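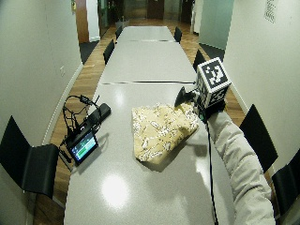 Vallden Releases Practice Guide for Handheld Gripper Demonstration Recording

Search this site Go All News Events Downloads

Last updated: 10/28/22

Vallden today released the first edition of its practice guide for recording human demonstrations with handheld grippers. The guide sets out minimum requirements for work areas, marker mounting, cable routing, session logs and operator working time. It can be used by any group that records manipulation data for robot training, whatever make of tool it holds.

The text was drafted over two years by a working group led by Qianru Lü. Trial sites were run by Lulico and Cesimance, which between them submitted 2,000 recorded sessions for review. Of the 91 comments received on the April draft, most dealt with marker cubes and with the handling of soft items such as bags and cloth.

Main requirements

Section 3 covers the work surface. Glare from ceiling lights is permitted on the tabletop if it does not cross a marker face during the task. Sites with glossy tables must run a tracking check at the start of each session and after any change in lighting.

Section 4 covers fiducial markers. A cube must be fixed rigidly to the tool, and at least one full face must stay readable to the fixed camera through the whole task. Cubes are to be replaced when a printed face is scratched, lifted or bent. Re-measurement of the offset from cube to gripper tip is required after every replacement.

Section 5 covers cables. Tool cables must leave the hand on the side away from the object and must allow full reach without tension. Surplus length is to be gathered and kept out of walkways. Chairs not in use are to be moved clear of the operator's side of the table.

Section 6 covers deformable objects. The starting shape of a bag or cloth must vary between sessions, and the operator may not flatten it by hand before recording starts. Failed grasps are to be kept and labeled as failed.

Section 7 limits continuous recording. An operator may hold a tool heavier than 700 grams for no more than 20 minutes before a break. For tools above 800 grams, a wrist support or a change of operator is required.

"The tracking faults we reviewed were mostly mounting faults," said Qianru Lü. "A cube that shifts by two millimeters gives a clean recording with wrong positions in it. The offset check is short and we have made it mandatory."

Yuxi Hao, who managed the Cesimance trials, said the log format in Annex B had been cut from four pages to one. "Operators fill it in now," Hao said.

Availability

The guide and both annexes can be downloaded free of charge from the Vallden site. A conformity checklist for the Mao tool series will follow as a separate document. Corrections should be sent to the working group with the section number in the subject line.

Comments (3)

Junhao Luo
Does the Section 7 weight include the cube and its bracket? Ours adds enough to put us over the lower limit.

Qianru Lü
Yes, weight as held, with everything mounted. The cable is not counted. See 7.2.

Baoshan Duan
The link to Annex B opens Annex A for me.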